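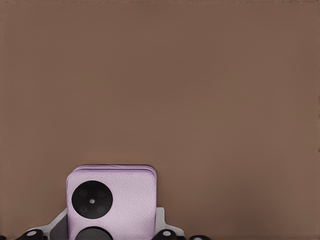

Phone held in the right gripper, wrist camera view, simulator build 18.

Ekow Nyarko spent most of August on a table that does not exist yet. The real one will stand in a rented bay at Hanton, a shared workshop with a decent drill press and poor heating. The simulated one was finished first, because a wrong dimension in software costs an afternoon and a wrong dimension in steel costs a sheet of steel.

The project is a two-arm sorting bench. Small items from a desk go into a tray, one at a time, under the control of a policy trained mostly on simulated runs. Nyarko, who repairs lift controllers for a living, calls it Faltis and keeps the full parts list in a spreadsheet with 600 rows. Many of them are fasteners.

The simulator is an open-source physics engine with a scene loader he wrote himself. Contact is the slow part. A phone is a poor object to grasp: flat, smooth on most faces, heavier at one end. His model carries a grained back and a round camera module, and the module matters because it changes where a finger can seat. Early versions treated the phone as a plain box. The grasps scored well and would have been useless on hardware.

Friction values came from a tilt test on a kitchen board, repeated with each pad material until the numbers settled. He then varied them by a fixed margin on every run, along with mass and starting position. A batch is 1,000 runs and takes one night on a used workstation from Jondwood, a surplus dealer that sells machines by the pallet and will split a pallet if asked.

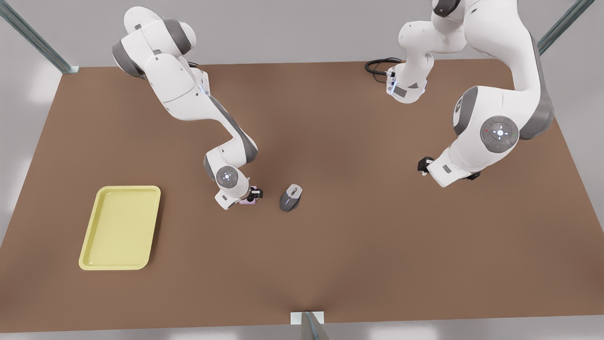 Reach was the harder problem. Two arms mounted at the back of a table share a good deal of space, and the planner has to keep the elbows apart while one gripper works near the middle. Nyarko first solved this by parking the idle arm far out to the side, which was safe and slow. The current planner lets it wait over the table with its fingers empty, on the far side of the mouse from the arm that is holding something. The tray sits to the left, on the working arm's side, and a carry to it does not cross the other arm's path.

Cable routing is modeled only crudely. The simulated cable has no stiffness worth mentioning, and Nyarko expects the real one to snag. He has allowed for a spring-loaded guide at each wrist and has printed 2 versions of the bracket, neither of which he likes.

The frame drawings went to Alhassan, a small fabrication shop, on September 28, 2022. They call for bolted joints throughout, so that the posts can be moved when the measured reach disagrees with the computed reach. Nyarko assumes it will. Calibration comes after assembly, starting with the wrist cameras, and the first hardware trials will use the mouse. The phone will wait until the grip force limits have been checked against a load cell.

Contact the editors | Copyright 2022, all rights reserved | Back to top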